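第六讲 订阅制游戏服务的目录轮换与存档处理

一、本讲范围

上一讲讨论了一次性买断与内购两种收费方式。本讲只讨论订阅制下的目录管理,重点是作品下架时客户端、授权服务器和存档服务三方的状态变化。定价与分成留到第八讲。课堂案例统一使用 Zeltley 平台,其目录在学期初共有1000部作品,分基础与完整两档,基础档可访问其中700部。

二、基本术语

授权:账户对某一作品的运行许可。订阅授权附带到期时间,买断授权不附带。
目录窗口:作品从上架到下架的区间,以服务器时间为准。
宽限期:授权到期后仍允许离线启动的时段。
孤立存档:作品授权已失效、存档仍保留在云端的状态。

注意“下架”与“停服”不同。下架只影响新的授权签发,停服则影响联机功能。考试答题时混用两词会扣分。

三、授权校验流程

客户端启动作品时,先读取本地授权凭证,核对签名与到期时间。凭证有效则直接启动,并在后台请求续签。凭证过期时必须联网,由服务器按以下顺序判断:账户是否持有买断授权;账户的订阅档位是否覆盖该作品;该作品是否处于目录窗口内。任一授权路径成立即签发新凭证,有效期为七天。

订阅路径要求后两项同时满足。常见的实现错误是只检查档位而不检查窗口,结果是作品下架后老用户仍能续签。Atier 工作室的《Hoxha》在六月下架时就出现过这一情况,修复方式是把窗口检查移入签发函数内部,不再由各客户端自行调用。

四、目录轮换的通知

平台应在下架前至少两周向有游玩记录的账户发送通知。通知须写明下架的服务器时间、买断价格以及存档保留期限。仅安装而未启动过的账户可以不通知,但商店页面必须显示下架标记。

轮换频率过高时,长流程作品的完成率会下降。讨论课上请结合作品平均时长说明窗口下限应如何设定,不接受只给结论的答案。

五、孤立存档

存档与授权应分表保存。授权失效时,存档记录只改状态,不做删除。用户事后买断或作品重新上架,状态改回可用即可。保留期建议与账户生命周期一致;若成本不允许,应设固定期限并提供导出。

跨版本问题需要单独处理。订阅版与买断版的构建号可能不同,存档头部应记录构建号和扩展内容列表。读取时如发现缺少某项扩展内容,应提示用户并以只读方式载入,不得静默丢弃相关字段。

本节的参考实现是 Vullus 存档库,源码见课程服务器。阅读时重点看状态迁移表和冲突合并两个模块,加密部分可以跳过。

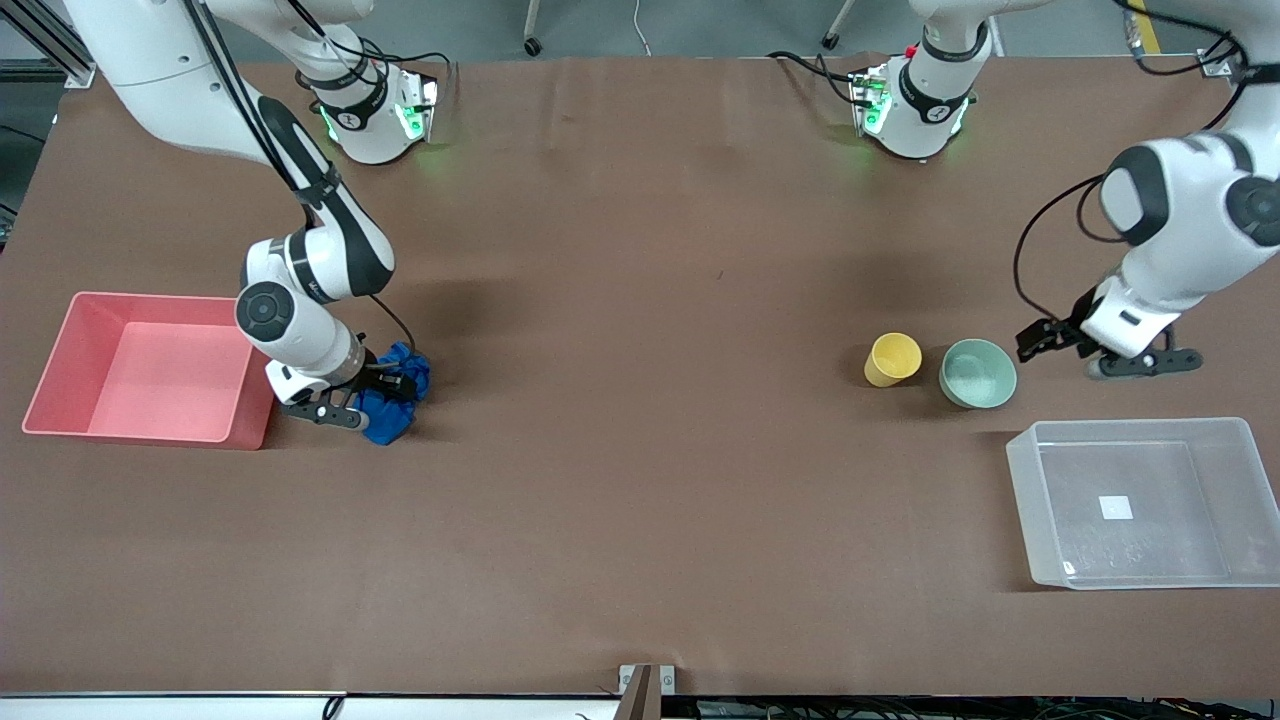
六、冲突合并

同一账户在两台设备上离线游玩后,会产生两份时间相近的存档。处理办法有三类:按最后写入时间覆盖;按游戏内进度比较;交由用户选择。第一类实现最简单,但依赖设备时钟,时钟不准时会覆盖较新的进度。第二类要求作品提供可比较的进度值,沙盒类作品往往做不到。课程作业采用第三类,并要求保留被舍弃的一份至少三十天。

选择界面应显示设备名、保存时间和游玩时长,不得预先选中任何一项。

七、作业

1. 画出授权凭证的状态图,标明每次迁移的触发条件。
2. 给定附录中的目录表,编写查询,列出两周内将下架且有游玩记录的作品。
3. 附录日志共63条,其中含有错误续签记录。找出全部错误续签,并说明判断依据。
4. 以不超过700字说明:作品下架后重新上架,且构建号已变更时,孤立存档应如何恢复。

作业于12月11日星期日之前提交至课程服务器,第三题须附查询语句。对日志格式有疑问的,联系助教 Amra Hodžić。

八、阅读

讲义第五章全部;第七章只读授权签发一节。Vullus 说明文档中的“状态迁移”部分下次课前读完。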